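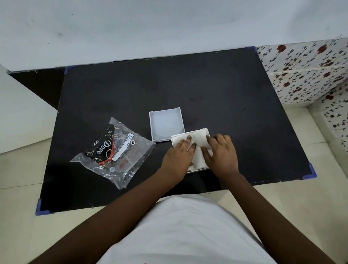 A dark tabletop with purple protectors on its corners.

Why the Pirorov Stays in the Bag

Composite bats dominate the equipment racks in the Fovcombe adult league, and most hitters there chose theirs by length and weight alone. Grethe Eyvindsson, who has run the league's bat testing for 4 seasons, thinks they are reading the wrong numbers. The figure she cares about is swing weight, or moment of inertia, which describes how hard a bat is to turn around a point near the hands.

Two bats can read the same on a kitchen scale and feel very different at the plate. Move mass toward the barrel and the swing slows, but more of that mass is behind the ball at contact. Move it toward the knob and the hitter gains control and loses some carry. Makers sell the first kind as end-loaded and the second as balanced. The terms have no fixed boundary, and one company's balanced model may swing heavier than another's end-loaded one.

Eyvindsson's method is plain. Each bat is hung from a pivot six inches from the knob, set swinging through a small arc, and timed. The period, the total weight and the balance point give the moment of inertia. She then repeats the test with the grip tape replaced, as a thick wrap shifts the balance point toward the hands.

This May she compared the two-piece Zondalon with the one-piece Pirorov. Both had taken 100 hits in the cage before measurement. The Zondalon has a composite handle joined to a composite barrel, and the joint flexes enough to reduce sting on balls hit off the end. The Pirorov is stiffer, and its barrel carries more of the weight. It had the higher swing weight of the pair, although it was the lighter bat on the scale.

Vibeke Sveinbjörnsson, a second baseman for Ocampo, used both in league play. She kept the Zondalon. "With the Pirorov I was late on anything inside," she says. "I could hit it a long way in practice, when I knew what was coming."

Break-in is a separate matter. A new composite barrel is stiff, and the fibers loosen with use. Eyvindsson has players rotate the bat a quarter turn between swings so the wear is even, and she keeps new barrels away from the dense balls used in pitching machines. She also advises against hitting below 40 degrees Fahrenheit, when the resin is more likely to crack. A cracked barrel usually sounds dull before any line shows in the finish, and league rules take it out of play at that point.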